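I have used the Basora license checker since April, and I think it is time to write down what I found. It is a small program for people who publish things on the internet and want to know if they are allowed to use a text, a sound or a drawing made by somebody else. You give it a list of the works on your site, and it tells you which license every work has and what this license asks from you.

I run a site with old radio plays and readings, with 2666 files in the archive at this moment. Many of them came to me from other collectors who did not write down the source. For such an archive the law is a headache. A recording can be free in one country and protected for many more years in another, and the text that is read aloud has its own term, separate from the recording.

## Setting up

Installation took me 15 minutes. The program asks for the folder, the country where you live and the country where your server stands. I like very much that it asks both, as the older tool I used before, Falmont, knew only one country and gave the same answer to everyone.

The first scan ran through the night. In the morning I had a table with three colors: free, licensed and unclear. 700 files were marked unclear, and I confess I was a little discouraged. But when I opened the details, I saw that the program was honest with me. It wrote which date was missing, or which name it could not match with a register. Falmont would simply say "probably fine" for the same files, and I had believed it for years.

## What works well

The explanations are written in normal sentences. When a license wants attribution, Basora shows the exact line you must put under the work, and you can copy it. When a license forbids changes, it says that a shortened version is also a change. I did not know this for two of my series, and I had to put the full versions back.
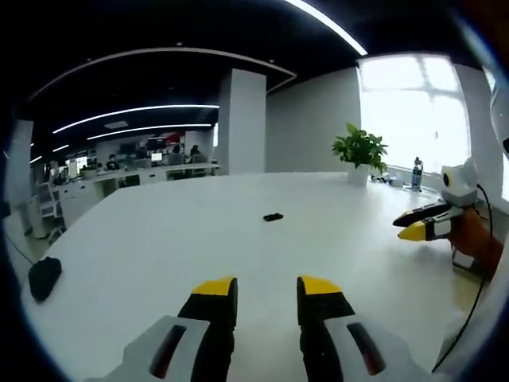 One reader of my site, Laing, wrote to me after I mentioned the program in the newsletter, and the opinion was less friendly than mine: a checker like this teaches people to ask for permission even where the law does not require it, and short quotations should never appear in the "unclear" column at all. Laing also asked if I had tried to mark a work as quotation by hand, and whether the program remembers it.

I tried it the same evening. You can mark it, and the mark stays after a new scan, but it is lost if you rename the file. So the remark is fair. The program treats every use as copying and leaves the exceptions to you. For criticism, teaching or parody you will get a warning that is too strong, and a careful person may delete something that was perfectly legal.

## What I did not like

- The register of publishers is weak for small houses. Drekcombe, which printed half of the plays in my collection, is listed with no closing date, so all of its titles are unclear.
- The export is only a spreadsheet. I would like a simple page that I can show to a rights holder who writes to me.
- There is no way to record a takedown letter next to the file. I still keep these in a paper folder – not very modern.
- The help pages mix up "public domain" and "free license" in 2 places, and in this kind of program that should not happen.

## Would I buy it again?

Yes, for an archive. If you have a blog with a few borrowed texts, you can read the licenses yourself in one afternoon, and you will learn more from it. The program does not give legal advice and it says so on every page of the report. I have sent the three most difficult cases to a lawyer anyway, and I attached the Basora table to my letter. The answers have not come yet – I will add them under this review when I have them.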